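Urnonel Round Steamer Mat, Bamboo Weave with Plastic Frame

Folbridge Kitchen Supply > Steaming > Mats and Inserts

Item no. 43-8
Availability: In stock
Sold by: each, or carton of 8

The Urnonel steamer mat is a flat, round insert for steaming buns, dumplings, vegetables and fish. A woven bamboo base carries the food and a plastic frame holds the weave at its edge. The mat has no side wall. It is used inside a pot or steamer that already has one, or on the counter as a resting surface for shaped dough.

Construction

The base is made of flat bamboo strips interlaced in a twill pattern. The strips are left undyed and uncoated, so color varies from cream to tan within one mat and between mats in the same carton. Small gaps between the strips let steam pass. Hole size is not uniform and is not specified.

The frame consists of an outer ring, a narrower inner lip that grips the edge of the bamboo, and five thin spokes running out from a rounded hub. The spokes divide the surface into sections of unequal size. Portion food by weight and do not use the sections as a guide.
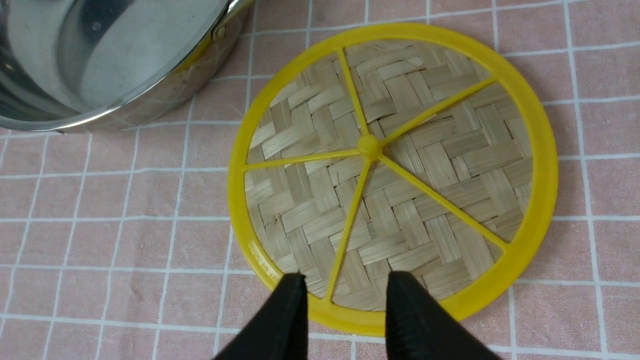 Urnonel mat, yellow frame, with stainless steel pot.

Sizing

Measure the inside diameter of the pot at the height where the mat will sit. The mat must lie level and leave a gap at the wall for steam to rise. Pots with a strongly curved wall should be measured at the rack, since the diameter at the rim will be larger. If a measurement falls between two sizes, order the smaller one.

A rack or trivet is required. The mat is not rated to hang from the rim of a pot and the frame must not touch the base. The Josamden low trivet (sold separately) fits all Urnonel sizes. Racks with three or more feet are suitable. Single-ring supports can be used if the ring carries the outer part of the frame.

Rated load: 2,000 g, spread evenly
Maximum load at the hub: 1,000 g
Heat source: steam only

Use

Rinse the mat in warm water before first use and soak it for 8 minutes. Fill the pot so that the water stays below the rack at a full boil. Set the mat on the rack, place the food and cover the pot. Sticky doughs need parchment or a cabbage leaf underneath. Lift the mat out with tongs on two sides, holding it by the outer ring. Do not lift by the spokes.

Do not use in an oven, under a broiler, in a microwave or over an open flame. Do not use as a frying splatter screen.

Care

Hand wash with a soft brush, working along the strips. Starch that has dried in the weave comes out after a soak in plain water. Use very little dish soap and rinse well. Bleach and dishwasher cycles will damage the bamboo. Stand the mat on edge until fully dry before storing. Mats put away damp will develop dark spots, and a spotted mat should be replaced.

Replacement

The bamboo base and the frame are not sold as separate parts. Replace the mat if a strip has broken through the surface, if the lip has come away from the weave, or if any spoke is cracked. Splinters at the edge of a new mat are covered under the Folbridge 43-day return policy.

Related items

Josamden low trivet
Hanrahan parchment rounds, perforated
Hanrahan steamer tongs

Page last revised November 5, 2023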